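Natural Hazards 2: Floods, Week 5 Handout
Instructor: Parveen Weerakoon

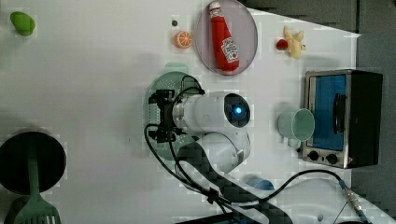

Why do rivers often keep rising after the rain has stopped?
Water takes time to travel. Rain that falls on the upper hills has to run off slopes, fill the small creeks and work its way down to the main channel, so the peak can reach a town downstream many hours after the sky has cleared and everyone has gone outside to admire the sunset.

The gap between the heaviest rain and the highest water is called lag time. Steep valleys, paved ground and soaked soil shorten it. Forests, lakes and flat land lengthen it. If you remember one term on the quiz, make it this one. It is worth more points than your name.

Case study: the Kerekes River

We will use the November flood on the Kerekes all term, so get used to it. The basic facts:

Homes evacuated: 2311
Homes with water above the floor: 817
Road closures: 27
Bridges lost: 2

Please note that evacuated and flooded are different columns. Every year someone adds them together and produces a town larger than the one on the map.

The soil was already full from a wet fall. When the storm stalled over the upper valley, nearly all of the rain ran straight off. Sorar, at the top of the valley, flooded before dawn. Iltell, on the flat ground near the mouth, had until evening. Most people in Iltell used the time well. A few used it to drive to the river and look at it.

Terms to know

Crest: the highest level the water reaches at one spot.
Flood stage: the level at which water starts to cause damage. It is set separately for each gauge, so a reading at Sorar tells you nothing about Iltell until you look up both.
Flash flood: a flood that arrives within six hours of its cause.
Watch: conditions are right for a flood.
Warning: a flood is happening or is about to. Students mix these two up constantly, and so do their parents.

For next class

Read chapter 4, skipping the box on levees (it was out of date when I was a student). Sketch a hydrograph for Sorar and another for Iltell on the same axes. Label the lag time on both. Pencil is fine. Crayon was fine once.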